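Javcombe open day - progress note for the Grudance fund

Hi Adebayo,

You asked for something short after the open day on 7th March, and I've already failed at short, so get a coffee. Money stuff is at the bottom.

First, turnout. We set out chairs for 19 and had people standing along the hallway, so next time we need the bigger room or two sittings. I'd vote for two sittings. The talk went over by eight minutes and I take the blame for that one, I got carried away on the part about balance.

The main thing you'll want to know is how the shared carrying went, as that's what this quarter's grant was for. When I wrote to you in the fall we could get the humanoid to hold a tray if somebody handed it over just right. Now it takes one end of a table while a person takes the other, and the two of them lift it together. We ran that for visitors all afternoon with whoever felt like a turn (closed shoes only, and Ibrahim stood by with the stop button the whole time). Seven lifts out of the day were clean from start to finish. The others had a wobble or a restart in them, mostly when the person went up faster than the robot did. People are quick! We practice with each other and we've all gotten into the habit of lifting slowly, so the open day gave us a kind of lifting we never see in our own logs. Ibrahim Nnaji has already pulled those runs out and is going through them this week.

What visitors asked, over and over: does it know how heavy the table is? Sort of. It feels the load at the wrists and adjusts, but it doesn't guess beforehand, so the first half second is always a little stiff. A retired mover in the second row told me that's exactly how new guys lift too, and then gave me ten minutes on where to put your hands on a dresser. I took notes. I'm serious about using some of it, especially what he said about waiting for the other person's weight before you straighten up.

Two folks from Adeyemi stayed behind to talk about their care homes. They move furniture between rooms every day and staff backs suffer for it. They'd like us to come out and look at their hallways before the summer. I said yes to looking and nothing more - please tell me if that was too forward.

Now the things that aren't going well. Walking with the table is not ready. We lift, we hold, we set down, and that's the whole demo. I had hoped to show a few steps and I pulled it from the program the night before, after the turning tests went badly. The Plukotano walking software does fine when the hands are free, but as soon as there's a load shared with somebody else it gets cautious and shuffles. My guess is we're a month behind on this piece. I'd sooner tell you now than in the final report.

The overhead cables are also still with us. Going cable-free was on the plan for this quarter and I'd like to move it to next, so that walking gets everybody's attention first.

Spending: we're under on travel and over on hand parts, where we went through more finger pads than I'd planned for. The open day itself came to 200 dollars, nearly all of it food and printing. Can I shift the leftover travel money across to parts? If you need a form for that, send me the form.

Next up is the lift timing, using the visitor runs, then straight-line steps with the table, then turns. I'll write again when the first steps work or when I've run out of excuses, whichever comes first. You're welcome to drop by any time and take an end.

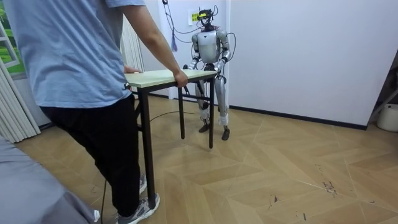
Shared table lift, one person and the humanoid, table just off the floor.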